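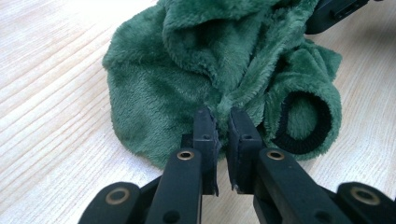 **How do I read the weights in an opinion survey? (public opinion seminar, first paper)**

Posted by Ama Osei, 7th September

Hi all, and sorry in advance for the length of this! I'm taking a seminar on public opinion and foreign policy, my first class of the kind after years away from school, and we each have to write a paper using survey data. Mine looks at whether people who followed the news closely were more or less likely to support sending troops abroad. I'm using the Gredham panel, the file our instructor handed out, which has two waves. The first was done in March and the second came later, after the vote in the legislature.

My trouble is this. There were plenty of people in wave one, but when I keep only the ones who answered both waves and also answered the news questions, I'm down to 283. There is a column called "wt_final" and another called "wt_panel," and the codebook gives each of them one line that might as well be in another language. When I run my table with no weights, support drops 8 points between the waves among the close followers. When I use wt_final, the drop nearly disappears. Which one do I believe? And is 283 people enough to say anything at all? I've been going back and forth on this for days and my poor kitchen table is covered in printouts.

Thank you to anybody who has the patience!

---

**Corrado Messina**

Use the weights. They're there for a reason. Unweighted results are wrong.

---

**Tincuța Oprea**

Welcome, Ama, and please don't apologize, you've asked a better question than a lot of people who have been at this for years. I taught a methods class for a long time and the two-weights puzzle came up every single term, so let me go slowly.

A weight is a number that says how much each person should count, so that the group you have looks more like the population you care about. Surveys usually end up with too many older people and too many people with college degrees (we like filling in forms, I suppose), and the weights turn those folks down a bit and turn the others up.

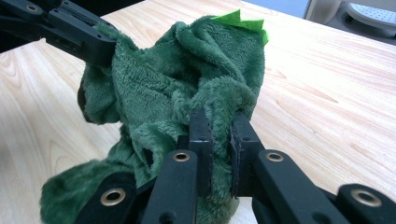 Where it gets sticky is that each set of weights is built for one particular group of people. I don't have your codebook in front of me, but going by the names, I'd guess wt_final was made for everyone who took wave one, and wt_panel for those who came back for the second wave. If that's right, you want wt_panel, since you're comparing the same people at two points in time. Do check with your instructor, though — I have seen files where "final" meant the very opposite of what you'd hope.

I'd gently disagree with Corrado that unweighted is simply wrong. Run it both ways and put both in the paper, even if one goes in a footnote. If the answer changes a lot, look for a small handful of people with enormous weights. Sort the column from high to low and see what's at the top. I once had a student whose whole finding rested on 2 young men with weights so large they were outvoting everyone else in their age group.

As for the size, 283 is fine for a seminar paper, but be careful once you start slicing. If your close followers come to only 40 people, say, then a change of 8 points is just a few people changing their minds, and I wouldn't hang an argument on it. Give the margin of error for each group and say plainly what you can't tell.

One more thing, and then I'll let you get back to your printouts. People who stay in a panel tend to be more interested in politics than the ones who drift away, and that's very close to the thing you're studying. Compare the wave one answers of the stayers and the leavers. It makes a lovely little table and instructors love to see it!

---

**Sveva Bellini**

Seconding the stayers and leavers table. Also check how "don't know" is coded on the troops question. In my copy of the Gredham file it was an 8, and I averaged it in with everything else for a week before I noticed.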